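Teilnehmende gesucht: Studentisches Projekt „Zweiarmige Manipulation in der Simulation“
Stevesum, Arbeitsgruppe Robotik und Automatisierung
Stand: 18. August 2019

Das studentische Projekt Todorova entwickelt Steuerungs- und Planungsverfahren für einen zweiarmigen Roboter in einer simulierten Tischumgebung. Für den kommenden Projektdurchgang werden Studierende der Fachrichtungen Informatik, Mechatronik, Elektrotechnik und Maschinenbau gesucht. Die Teilnahme ist auch für Studierende der Partnerhochschule Perusbridge möglich.

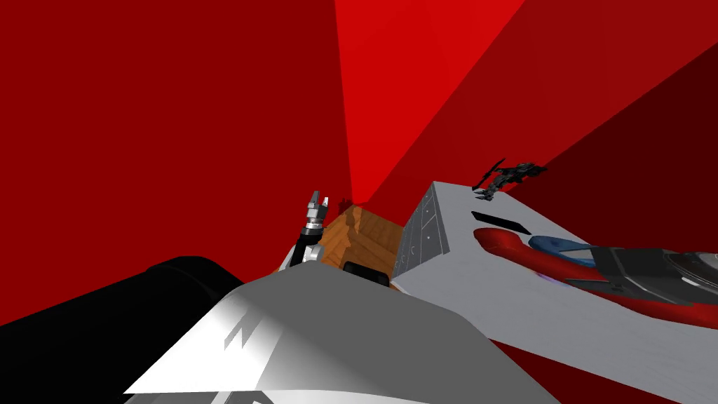
Simulationsumgebung mit beiden Armen, Arbeitstisch und Objekten

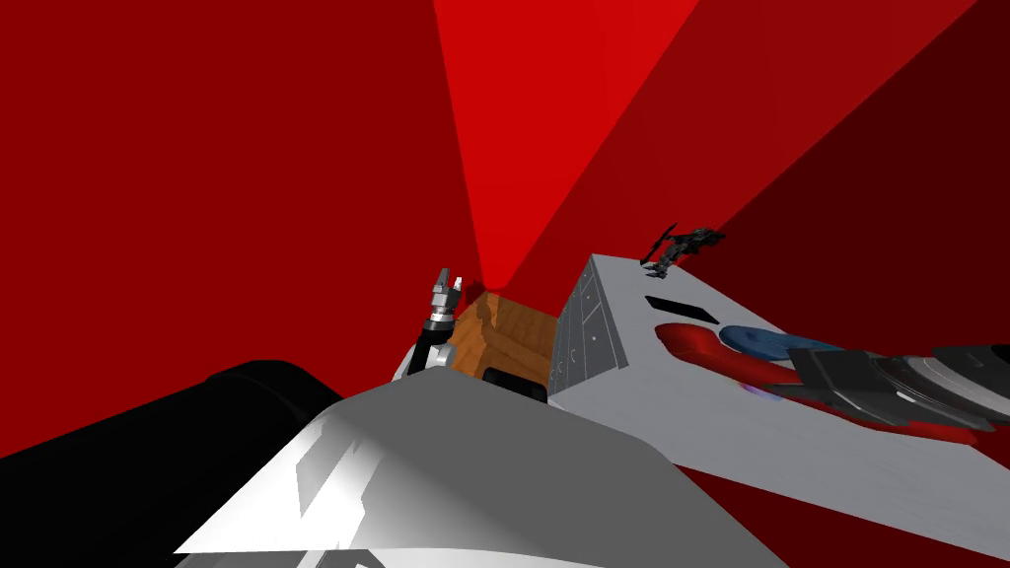 Gegenstand des Projekts

Bearbeitet wird das Greifen, Umsetzen und Ablegen von Objekten unterschiedlicher Form. Der Schwerpunkt liegt auf der Koordination beider Arme bei begrenztem Bauraum. Die Arbeitsräume der Arme überlappen sich, sodass die Bahnplanung Kollisionen zwischen den Armen, mit dem Robotergehäuse und mit fest stehenden Aufbauten berücksichtigen muss. Die Simulation läuft auf den Rechnern der Arbeitsgruppe. Eine Übertragung auf reale Hardware ist in diesem Durchgang nicht vorgesehen.

Der Vorgängerdurchgang hat die Schnittstelle zur Physik-Engine, ein Grundgerüst für die Bahnplanung und 231 automatisierte Testfälle hinterlassen. Die Testfälle decken den Einarmbetrieb weitgehend ab. Für den Zweiarmbetrieb fehlen sie größtenteils und sind im Projekt zu ergänzen.

Arbeitspakete

AP 1: Szenenmodell. Überarbeitung der Kollisionsgeometrien, Abgleich von Masse und Reibungsbeiwerten, Parametrierung der Startlagen. Bisher werden die Objekte nur innerhalb enger Grenzen variiert.

AP 2: Greifplanung. Bestimmung geeigneter Greifpunkte an gekrümmten und flachen Objekten, Bewertung der Griffe nach Stabilität und Erreichbarkeit.

AP 3: Bahnplanung für zwei Arme. Erweiterung des vorhandenen Planers um zeitlich gekoppelte Bewegungen, Behandlung von Blockadesituationen, Begrenzung der Rechenzeit je Anfrage.

AP 4: Auswertung. Aufbau einer reproduzierbaren Testreihe, Protokollierung von Gelenkwinkeln und Kontaktkräften, Auswertung von Fehlgriffen. Die Ergebnisse fließen in den gemeinsamen Abschlussbericht ein.

Die Arbeitspakete werden in Kleingruppen bearbeitet. Die Zuordnung erfolgt nach der Auftaktsitzung. Wünsche können in der Bewerbung angegeben werden, ein Anspruch auf ein bestimmtes Arbeitspaket besteht nicht.

Voraussetzungen

Immatrikulation in Stevesum oder Perusbridge, mindestens drittes Fachsemester
Sicherer Umgang mit Python oder C++
Grundkenntnisse in Kinematik und linearer Algebra, insbesondere homogene Transformationen und Rotationsdarstellungen
Erfahrung mit einer Versionsverwaltung
Deutsch oder Englisch in Wort und Schrift

Kenntnisse in Regelungstechnik, numerischer Optimierung oder maschinellem Lernen sind von Vorteil, werden aber nicht vorausgesetzt. Vorerfahrung mit einer bestimmten Simulationssoftware ist nicht erforderlich. Eine Einarbeitung findet in den ersten beiden Projektwochen statt.

Umfang und Anrechnung

Das Projekt erstreckt sich über ein Semester und endet mit der Abgabe des Abschlussberichts im April. Neben der selbstständigen Arbeit in den Kleingruppen findet wöchentlich eine gemeinsame Projektsitzung statt, für die Anwesenheitspflicht gilt. Die Anrechnung als Projektmodul richtet sich nach der Prüfungsordnung des jeweiligen Studiengangs und ist vor Projektbeginn mit dem zuständigen Prüfungsamt zu klären. Eine Vergütung wird nicht gezahlt.

Prüfungsleistungen sind die dokumentierte Implementierung, eine Zwischenpräsentation und ein individuell gekennzeichneter Anteil am Abschlussbericht. Quelltext ohne zugehörige Tests wird nicht in den Hauptzweig übernommen.

Arbeitsplätze

Die Projekträume befinden sich im Gebäude Bekthorpe, Raum 31. Ein Fernzugang zu den Simulationsrechnern wird nach der Einweisung eingerichtet. Rechenintensive Testreihen sind über die Warteschlange der Arbeitsgruppe einzuplanen. Eigene Notebooks können für Entwicklung und Dokumentation genutzt werden.

Bewerbung

Einzureichen sind ein Anschreiben von höchstens 2 Seiten mit Angabe des bevorzugten Arbeitspakets, eine aktuelle Leistungsübersicht und, falls vorhanden, ein Verweis auf eigene Softwareprojekte. Die Unterlagen sind als eine PDF-Datei über das Projektportal der Arbeitsgruppe unter der Kennziffer 3129 hochzuladen. Gruppenbewerbungen sind zulässig, jede Person reicht jedoch eigene Unterlagen ein.

Die Auswahl erfolgt anhand der Unterlagen und eines kurzen Fachgesprächs. Rückfragen zum Inhalt der Arbeitspakete können über das Kontaktformular im Projektportal gestellt werden, ebenfalls unter Angabe der Kennziffer.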